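Ostance Robotics Club, or How I Spent My Winter Watching a Ball

Saturday, July 12, 2025

My daughter dropped out of netball in May and asked if she could do robots instead. I said yes before I'd worked out that Ostance runs its club from eight in the morning, on the far side of the river, and that parents are encouraged to stay. Encouraged is the word on the form. In practice there's an urn and a row of plastic chairs, and if you sit in one long enough somebody hands you a clipboard.

So I have the clipboard. I write down which team is on the arm, what they're trying and how it went, and I've now been doing it long enough to have opinions about grippers, which has not made me more popular at dinner.

The club's big project is an entry in the Breathnach Cup, held in October. The junior task sounds like something you'd give a toddler. Ball on a table, basket on a table, put the one in the other. You get eight tries. The arm has to do it by itself, nobody touching a keyboard, and the judges can put the ball wherever they like. My daughter's team is called Flaren, a name that came out of a long argument and means nothing. The other team is Dirnano, which also means nothing, though they claim it's Latin.

I thought the hard part would be the picking up. The kids thought so too. What they really spend their mornings on is getting the fingers to the right side of the ball in the first place, using only the view from the little camera by the gripper.
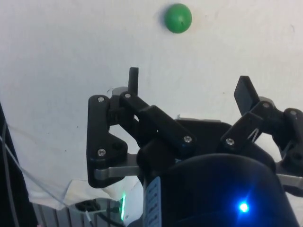 What the clipboard is for

Every go the kids make by hand gets recorded, and the recordings are what the arm learns from. One go is one episode. As of this morning Flaren has 1,679 of them. The target is 2,000 by the end of the school holidays, a number chosen (as far as I can tell) for its roundness.

You'd think they could bang out the rest in a weekend. I certainly did, and said so, and was invited to have a turn. Steering a robot arm by hand is a lot like reversing a trailer, in that everything you know about left becomes a liability. I was given a practice ball and five minutes. I'll spare you the details, except to say that my episode was deleted in front of me by a twelve-year-old, with some sympathy.

The other thing I've learned is that bad episodes cost you. If a kid gets bored and swoops in sideways, the arm learns to swoop in sideways. Flaren threw out 200 goes in June after they worked out that one team member (mine) had a habit of stopping halfway to talk to her friends. The arm had picked it up. It would set off for the ball, pause as though it had remembered something, then carry on. I recognised it immediately from asking her to set the table.

There was a proper debate about whether to keep those episodes. Half the team thought the pause was charming and should stay as a kind of signature. The other half had read the rules and knew there was a clock. I was asked for a ruling, as keeper of the clipboard, and abstained.
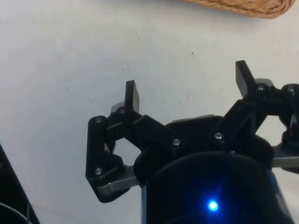
Ildikó Illés said they should keep a few of the clumsy ones anyway, so long as the kid had recovered properly at the end, and that an arm which has only ever seen perfect goes will have no idea what to do when it misses. Then she went back to her tea. The team stared at the whiteboard for a while and fished thirty of the deleted goes back out of the bin.

I've thought about that more than I'd like to. I'm a bookkeeper by trade and we don't keep the clumsy ones.

The next argument was over where the ball should go. Left to themselves, kids put it in the same comfortable spot every time, a bit in front of the arm, where it's easy. Dirnano did this for a month and got very good at it. Then one of their parents nudged the ball a hand's width to the right and the arm went with great confidence to where the ball used to be. It closed on nothing, carried the nothing across to the basket and let it go. Lovely technique. I gave it full marks on the clipboard and was told I couldn't do that.

After that both teams drew up a grid on paper, numbered the squares and started rolling dice to decide the start position. The dice are taken very seriously. There's been one accusation of cheating, and I can't work out what anybody would gain. 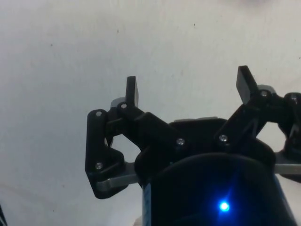
Photo: Ostance Robotics Club, from the Flaren wrist camera

The grid has slowed everything down. A morning that used to give them eighty goes now gives them half that, with a fair bit of muttering whenever the dice come up with a corner square. The corners are where the arm has to stretch, and where the kid driving has to think about the elbow as well as the fingers. My daughter hates the corners. She has asked me whether the judges would really put a ball in the corner. I've met one of the judges, and yes, he would.

The basket gets moved too, and turned, which led to a week of failures nobody could explain until they looked at their own notes and saw that it had been square to the table in every single recording up to then. I'd like to say my clipboard solved this. My clipboard has no column for which way the basket is facing. It does now.
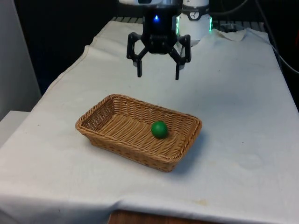
By that stage I'd started caring about the result, which I'd been careful not to do with netball. I found myself on the drive home proposing changes to the dice system. I looked up what the Breathnach judges allow in the way of table coverings. My daughter, who joined this club partly to have something of her own on a Saturday, put her headphones in somewhere near the bridge.

There are three more Saturdays before the holidays finish, and then they stop recording and start training, which I'm told involves a great deal of waiting and a computer that heats the whole room. I'm looking forward to that part. It's freezing in there in the mornings, and my chair is the one by the door.

If anyone reading has a kid at Ostance and a spare thermos, bring it. The urn takes forty minutes and the tea tastes of urn.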